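Unit 6 handout: Gripper tool, pad fitting and recording checks
Robot Project Section, Terkusstead
Instructor: Si-eun Shim. Lab notes revised by Usman Soomro, December 17, 2021.

6.1 Scope

This unit covers the hand-held Tuvus gripper used for the tabletop assignments. Units 4 and 5 (wiring and the trigger linkage) are assumed. Teams that have not passed the linkage check should do so before collecting data, as episodes recorded with a sticking trigger will be rejected.

Each team submits 60 accepted episodes. Last May the section recorded 1781 episodes in total, of which 235 were discarded. Most of the discards had one of two faults: the fingers were already partly closed at the start, or the object was in contact with a pad before the approach began.

6.2 Start position

Every episode begins with the fingers fully open and nothing between the pads. Hold the tool still over the desk, start the recording, then wait for the tone. The object is placed outside the gap and approached from the near side.
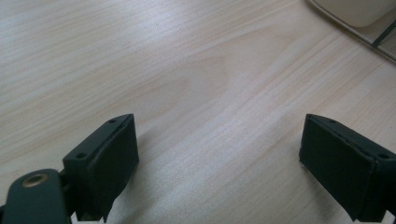 Pad wear is checked at the start of each session and entered on the team sheet. Look along the seam where the pad meets the rigid body of the finger – lifting usually starts there. The two fingers must also be compared with each other. Each has a pair of small round holes along its top surface, one near the pointed tip and one toward the outer end, and with the fingers open these pairs should sit at matching positions left and right. If one pair sits visibly farther forward, the finger has shifted on its mount and the session stops until it is reset.

6.3 Opening width

Commanded width is logged by the Wirkuma recorder in millimeters between pad faces, with 72 as fully open. Pad thickness is already included in this value. Do not subtract it again; several reports last term did, and their grasp widths came out too small.

A finger can cast a shadow on the desk inside the gap. The Lim segmentation script sometimes labels such a shadow as an object. Check the first mask of each episode and correct it by hand where needed.

6.4 To hand in

Team sheet with pad entries
Episode list, with rejected episodes marked
One page on the cause of each rejection

Reading for Unit 7: course notes, section on contact and slip.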